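식탁 닦다가 시작된 이야기인데 좀 길어질 것 같아서 타래로 씁니다. 원목 식탁 쓰시는 분들 계시면 끝까지 읽고 제발 훈수 좀 둬주세요.

우리 집 식탁은 밝은 색 나무예요. 이사 오면서 큰맘 먹고 Ildale 매장에서 데려왔고, 그때 후보가 둘이었거든요. 하나는 진한 호두색, 하나는 지금 이 연한 색. 매장 직원분이 연한 쪽은 얼룩이 잘 보인다고 분명히 말해줬는데 제가 안 들었습니다 ㅋㅋㅋ 나뭇결이 너무 예뻐서요.

그래서 벌은 제가 받고 있어요. 김칫국물, 커피 컵 자국, 영수증 잉크까지 다 겪었습니다. 특히 영수증! 젖은 상판에 엎어놨다가 글자가 거꾸로 찍힌 적 있어요. 가게 이름까지 읽혔음.

평소 관리는 별거 없어요. 밥 먹고 나면 행주 꼭 짜서 결 방향으로 한 번, 마른 수건으로 또 한 번. 결 반대로 문지르면 어쩐지 기분이 나빠서 안 해요. 과학적 근거는 모릅니다.

오늘 오후에도 똑같이 닦고 있었는데 상판 가운데쯤에 까만 게 보이는 거예요. 처음엔 김가루인 줄 알고 손톱으로 톡톡 건드려봤거든요. 안 떨어져요. 다시 닦아도 그대로. 그것도 한 개가 아니고 두 개.
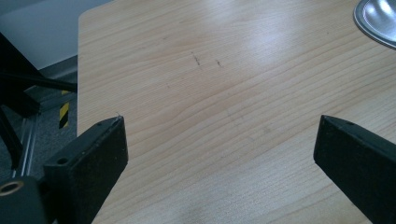

우리 식탁 근황. 가운데 조그맣고 까만 거 두 개 보이시나요. 조명이 번쩍이는 데는 결도 잘 안 보임

왼쪽 건 짧고 가는 선인데 점선처럼 끊겨 보이고, 오른쪽 아래 건 더 작아서 점인지 긁힌 건지 모르겠어요. 연필 자국 같기도 하고 흠집 같기도 하고. 여러분 눈에는 뭘로 보이세요?

연필이라고 치면 용의자는 저예요. 이 식탁에서 가계부도 쓰고 장 볼 목록도 쓰고 가끔 선반 치수도 그리거든요. 종이 밖으로 삐져나간 적이 한두 번이 아님... 지난달에 Movon 선반 달겠다고 도면 비슷한 걸 그렸는데 그때 상판에 그대로 그었을 가능성이 꽤 높습니다.

흠집이라고 치면 그것도 저예요. 냄비 받침 바닥에 뭐가 붙은 줄도 모르고 쓱 민 적이 있어서. 어느 쪽이든 범인은 안 바뀌네요.

일단 지우개부터 해봤어요. 하얗고 말랑한 걸로 살살. 결과는 애매합니다. 조금 연해진 것 같다가도 고개를 돌려서 보면 또 그대로인 것 같고요. 불빛 받는 각도에 따라 너무 달라 보여서 제 눈을 못 믿겠어요.

검색해보니까 매직블럭 쓰라는 글이 많던데 저는 무서워서 못 쓰겠어요. 예전 집 책상에 썼다가 그 자리만 광이 죽어서 동그랗게 뿌예졌거든요. 검은 점 없애려다 흰 얼룩 얻는 거, 한 번이면 충분합니다.

사포는 800방이면 괜찮다는 분도 있고 절대 하지 말라는 분도 있어요. 우리 상판은 매끈하고 살짝 윤기가 도는 편이라 거기만 갈면 티가 날 것 같아서 보류. 안 보이는 아랫면에 먼저 시험해볼까 생각만 하고 있어요.

오일은 Hillari 걸 하나 사뒀습니다. 뚜껑도 안 땄어요. 근데 코팅된 상판에는 오일이 안 먹는다면서요?? 살 때는 왜 그 생각을 못 했을까요. 우리 식탁이 오일 마감인지 코팅인지도 모르는데 일단 결제부터 한 사람 여기 있습니다.

구분법 아시는 분 계세요? 물방울을 떨어뜨려서 맺히면 코팅이라는 말을 봤는데 이것도 믿어도 되는 건지. 괜히 했다가 물자국까지 추가될까 봐 컵 들고 서 있다가 그냥 제가 마셨어요.

식탁보 깔라는 얘기는 벌써 들었습니다. 근데 이 결 보려고 산 건데 덮으면 너무 아깝잖아요. 유리 까는 것도 팔 닿을 때 차가워서 싫고요. 투명 매트는 전에 써봤는데 사이에 물기가 들어가면 닦기가 더 귀찮았어요. 까다로워서 죄송합니다.

대신 오늘부터 규칙 하나 만들었어요. 뭘 쓸 때는 무조건 밑에 두꺼운 거 깔기. 집에 굴러다니던 Andreadis 달력 뒷장이 빳빳하고 커서 딱이더라고요. 며칠이나 갈지는 장담 못 해요.

산 지 이제 거의 8년 됐나. 중간에 의자는 바꿨는데 식탁은 계속 이거예요. 자국이 늘어도 아침에 여기 앉아서 빵 뜯어먹는 시간이 제일 좋아요. 손바닥으로 쓱 쓸면 매끈한 것도 좋고.

그래도 저 까만 건 지우고 싶습니다! 지우개보다 세고 사포보다는 약한 방법 아시는 분, 댓글 부탁드려요. 치약은 빼고요. 치약은 이미 다른 가구에서 망해봤어요.

추가) 중성세제 묽게 타서 닦아보라는 댓글이 제일 많아서 저녁 먹고 해볼게요. 결과는 이 타래 밑에 이어 붙이겠습니다.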